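Wikari Bench Scale
Installation and Use
Section 3: Placing, Leveling and Calibrating the Scale

3.1 Before you begin

The Wikari bench scale is intended for weighing small, dry items up to a maximum load of 500 g. It is supplied for mail rooms, school offices and stock counters. The scale must be placed, leveled and calibrated as described in this section before it is used for the first time.

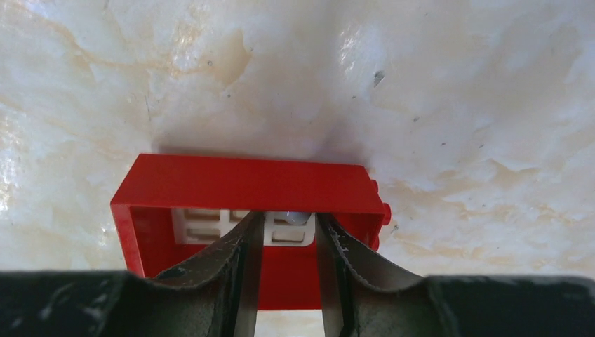
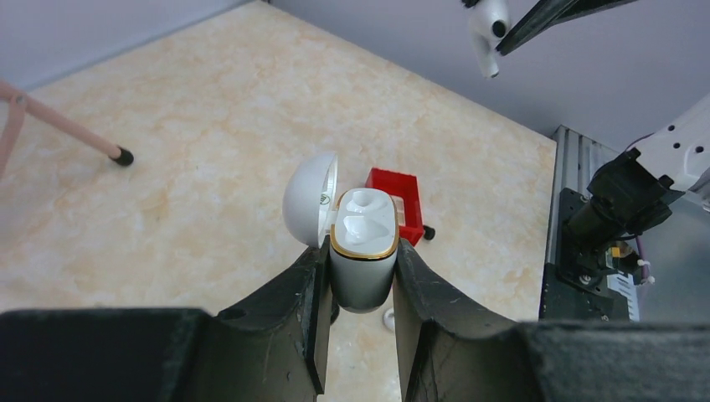

Small items: a red plastic brick (first) and an earbud charging case (second).

Check that the carton contains the scale body, the weighing plate, the plate cushion, the power adapter, the calibration weight in its pouch, and this manual. If a part is missing, do not attempt to use a substitute. Contact your Kaneko dealer and quote the serial number printed on the underside of the scale body.

3.2 Choosing a location

Place the scale on a firm, flat surface that does not move when leaned on. Folding tables and wheeled carts are unsuitable. Keep the scale away from open windows, fans, heating vents and direct sunlight. Moving air over the plate will cause the reading to drift, particularly with light items.

Do not place the scale on the same surface as a printer, a franking machine or any other equipment that vibrates in normal use.

If the scale has been stored or transported in cold conditions, leave it unpacked at room temperature for 3 hours before connecting the power adapter.

3.3 Fitting the plate

1. Remove the protective film from the top of the scale body.
2. Place the plate cushion over the center post with the ribbed side facing down.
3. Lower the weighing plate onto the cushion. The notch in the plate must line up with the mark on the front of the body.
4. Turn the plate gently to the right until it stops. It should sit evenly and must not touch the body at any point.

CAUTION: Do not press down on the plate or lift the scale by it. Damage to the center post is not covered by the warranty.

3.4 Leveling

1. Find the bubble level at the rear left corner of the body.
2. Turn the two front feet until the bubble rests inside the circle. Turning a foot clockwise raises that corner.
3. Press lightly on each corner of the body in turn. If the scale rocks, adjust the feet again.

Note: The rear feet are fixed. If the bubble cannot be brought into the circle, the surface is too steep and another location must be found.

Repeat the leveling procedure whenever the scale is moved, including when it is moved along the same counter for cleaning.

3.5 Connecting power

1. Insert the adapter plug into the socket marked DC at the rear.
2. Connect the adapter to a wall outlet.
3. Press and hold the ON key. All segments of the display will light for 2 seconds and the display will then show zero.

If the display shows Err 9, an item was resting on the plate during start-up. Clear the plate, switch the scale off and begin again at step 3.

3.6 Calibrating

1. With the plate clear, press and hold the CAL key until the display shows CAL 0.
2. Release the key and wait for the display to show CAL 500.
3. Set the calibration weight in the center of the plate. Hold the weight by its knob or use a clean cloth.
4. When the display shows PASS, remove the weight and return it to its pouch.

If the display shows FAIL, check the level and repeat the procedure. After 3 failed attempts, withdraw the scale from use and arrange for service.

3.7 Using the container function

An item that may roll or tip should be weighed in a tray or cup.

1. Place the tray on the plate.
2. Press TARE. The display returns to zero.
3. Place the item in the tray and read the weight once the stable sign appears.

The weight of the tray counts toward the maximum load. The tare value is lost when the scale is switched off.

3.8 Records

Enter the result of each calibration in the log at the back of this manual, together with the initials of the person responsible. Scales used to work out postage should be calibrated at the start of each working day. All other scales should be calibrated weekly, and every scale should have a full service each February.

Service inquiries: Elsie Ellwood, Kaneko Customer Support, Sustberg
Technical content approved: Gumaro Ochoa
Issued 22/10/2018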